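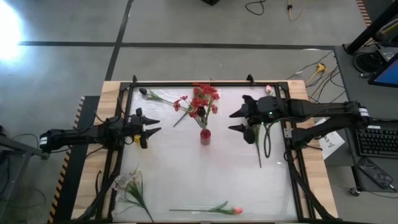
5 min read

Chapter 7. Planning When the World Bends

By now you've written a planner that can move an arm from one place to another without hitting the table. Well done! I remember getting to that stage with my own code and feeling very pleased with myself, and then I tried it on a bunch of flowers.

Flowers are what we'll use for the whole of this chapter. The job is easy to say: two arms, a couple of vases, some artificial stems lying about on a shiny table, and the software has to decide which stem goes where and in what order. Everything you did with blocks in Chapter 6 still counts, but a block has six flat faces and a stem has leaves that stick out wherever they like. The collision shapes you drew round the blocks (neat little boxes, I hope) will either be so large that the planner gives up or so small that it drags a petal through the other arm.

We'll work in Bandel, the same planning library as before, with the Druvis perception package feeding it. If you skipped the set-up in Chapter 2, go back and do it now, as I'm going to assume both are running and talking to each other.

Let's start with what the cameras give us, because that's where most of my own trouble came from. Coloured glass is hard on a depth sensor, and ribs or a diamond pattern make it worse. Then there's the tabletop. A glossy surface hands you a second vase, upside down, right below the real one, and my first version of the detector was quite happy to plan a grasp on it. Section 7.2 shows how to fit the table plane first and throw away anything below it — a dull fix, but it works. 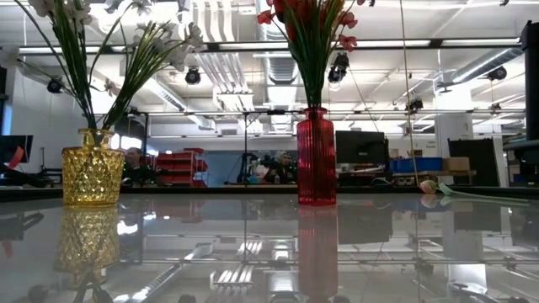
7.1 Two arms, one vase

Say both arms want the space over the vase. The simplest answer is a lock: one arm asks for the region, the other waits outside it. Lambert, the small scheduler we'll build in this section, does just that in 60 lines of code, and you can read the whole thing over a cup of tea.

The trouble with a lock is the waiting. If the arm holding it is fussing over its approach, the other one sits folded up and does no useful work. So we'll give the lock a time limit, and then (this is the fun bit) let the waiting arm plan its next move while it waits. I ran 26 trials each way on my own bench and kept the logs, which you'll find in the Trisico folder that comes with the book. Have a look through them before you start coding, especially the ones where both arms ask at the same moment.
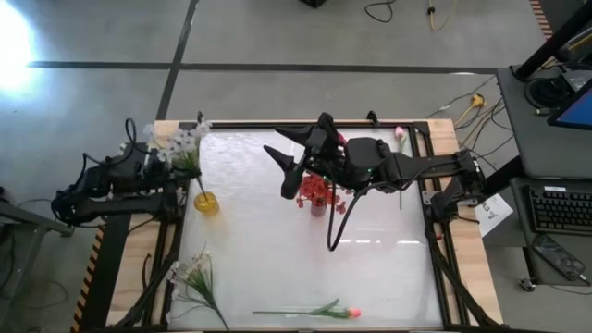 Figure 7.3. One arm over the red flowers, the other folded back.

The planner itself draws up to 3,000 samples before it reports failure. That's generous for blocks and a bit tight for stems, so we'll make it a setting you can change and then work out what a sensible value is for your own table.

Last thing before we get going. You'll be reading wrist camera data as well as the fixed views, and the two won't agree perfectly about where anything is. Keep both estimates, with their errors, and don't average them until we've been through Section 7.4.
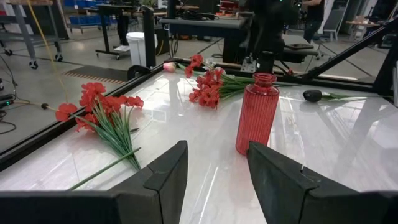 Why not plan the whole job at once, before either arm moves?

You can for blocks. With stems, each one you touch may shift its neighbours, so a long plan goes stale after the first grasp. We plan 2 moves ahead, look again, and plan afresh.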